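Ticket 573 - Omon thermostat keeps dropping the evening schedule
Opened February 23, 2020
Status: solved, left open for comments

Hello all, and thank you in advance for your patience, as I do tend to go on a bit. We've had the Omon room thermostat for 3 winters now and been very happy with it, but since the last update the evening schedule has vanished twice. The mornings are fine. It comes on at half past six as it always has, lovely and snug by breakfast, and then at teatime nothing happens at all and I'm left hunting for my cardigan.

What I've tried so far: new batteries (both of them, good ones), turning the boiler off at the wall and on again, and deleting the Luvum app from my phone and putting it back. The app shows the evening slot as saved, with a little green tick, but the thermostat's own screen only lists the morning one. I also moved it from the hall to the sitting room in case the signal was poor, and it made no difference - though I must say I prefer it there.

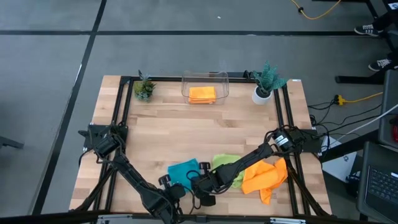 Does the thermostat keep its schedule when the batteries are out?

It keeps it for two minutes or so, and after that the schedule has to be sent again from the app. Open the schedule page, change any time by a single step, change it back, and press Save.

I did just that and the evening slot came back, bless it, but it was gone again the next day. So I had another good look through the menus and found two homes listed in the app, one called Lockwood and the other called Lockwood 2, both with the same thermostat in them. The second must have been made when I reinstalled, and its schedule only had a morning in it. I removed Lockwood 2, saved the schedule once more, and the heating has come on every evening this week. Error 82 has gone from the history page as well.

I'll check again in April when the clocks have changed.

Comments

rurkus_fan: Same thing here with a Rurkus boiler, two homes in the app. Deleted one and it's behaving. Thank you!

coldfeet: Where is the list of homes? I can only find the rooms.

Reply: Tap your home's name at the very top, it took me ages to spot it too.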